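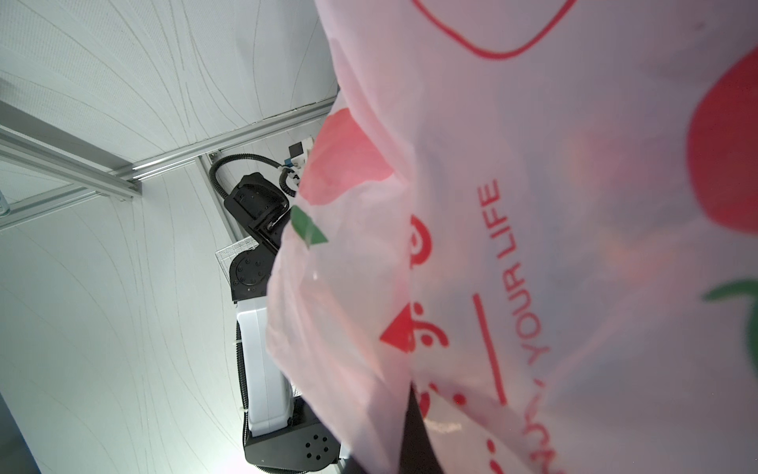
Pink plastic shopping bag with red "YOUR LIFE" lettering

How to Replace the Cabin Air Filter in a Crossover

A cabin air filter cleans the air that comes through the vents. It is a different part from the engine air filter, and the two get mixed up at the parts counter all the time. If your defroster is slow, the fan sounds loud but moves little air, or the car smells musty when you first turn on the A/C, check this filter before you pay for anything else.

On most crossovers the job needs no tools or one screwdriver. Dealers often bundle it with an oil change and charge $50 or $60 for it. Set aside half an hour the first time.

What you need

A new filter in the right size
A flashlight
A Phillips screwdriver (some models)
A vacuum with a narrow hose
A bag for the old filter and the leaves that come out with it

Buying the filter

Look up the part by year, make, model and engine. Trim level can matter too, as some vehicles with dual-zone climate control take a different size. Plain paper filters catch dust and pollen. Charcoal filters do the same and also cut down on exhaust smell. I have used both the Brikmont paper filter and the Cenow charcoal one. The Cenow is a little thicker and takes more of a push to seat. For mostly highway driving I would buy the paper one and change it on time.

Do not trust the picture on the box. Measure the old filter if you have any doubt.

Step 1: Empty the glove box

Turn the ignition off and take the key out. Open the passenger door all the way so you have room to kneel. Take everything out of the glove box, including the owner's manual. Keep the manual within reach, as it usually has a drawing of the filter door.

Step 2: Lower the glove box

Look for a small damper arm on the right side of the box. Slide it off its peg. Then squeeze both side walls inward until the stops clear the dash, and let the box swing down. If it will not clear, look for screws along the bottom edge. In cold weather the plastic is stiff, and February is a bad month to force it. Run the heater for a while first, then shut the car off again.

A few models put the filter under the hood at the base of the windshield, or down beside the center console. If you see no filter door behind the glove box, check the manual before removing any more trim.
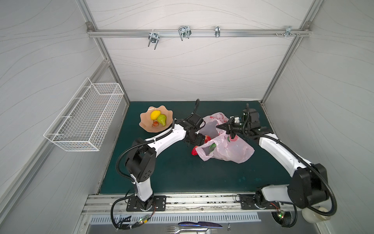

Step 3: Open the filter door

The door is a flat plastic cover, usually wider than it is tall, with a tab at one end or both. Press the tabs and pull the cover straight toward you. Set it somewhere you will not kneel on it. Replacement covers can be hard to find, and a cracked one will let unfiltered air past.

Step 4: Pull the old filter

Before you move it, find the arrow on the edge of the filter and note which way it points. Slide the filter out slowly and keep it level so the dirt stays on top. If it catches, rock it a little from side to side. Put it in the bag right away.

Step 5: Clean the slot

Shine the flashlight in and vacuum out any leaves, seeds or nesting material. Do not push the hose in deep. The blower fan is close by on many vehicles and the blades chip easily. If you find standing water, stop there. A blocked cowl drain is the usual cause, and a new filter will be ruined if you leave it.

Step 6: Install the new filter

Match the arrow to the direction you noted. If you forgot to look, most covers or housings are marked for air flow. Slide the filter in without bending the pleats. It should sit flat with no gap at the sides. Some housings take 2 narrow filters, one above the other. In that case, put the first one in and move it up or down before adding the second.

Step 7: Put it back together

Snap the cover on, swing the glove box up past its stops, and hook the damper arm back onto its peg. Start the car and run the fan on every speed. A whistle usually means the cover is not fully seated. A ticking noise usually means a leaf has reached the fan.

How often to change it

Once a year suits most drivers. Dirt roads, wildfire smoke and parking under trees all shorten that. Write the mileage on the edge of the new filter with a marker so you know how long it has been in there.

If the smell is still there after a week of driving, the problem is probably on the evaporator. A foaming cleaner such as Ukemico goes in through the drain tube, and that is covered on its own page.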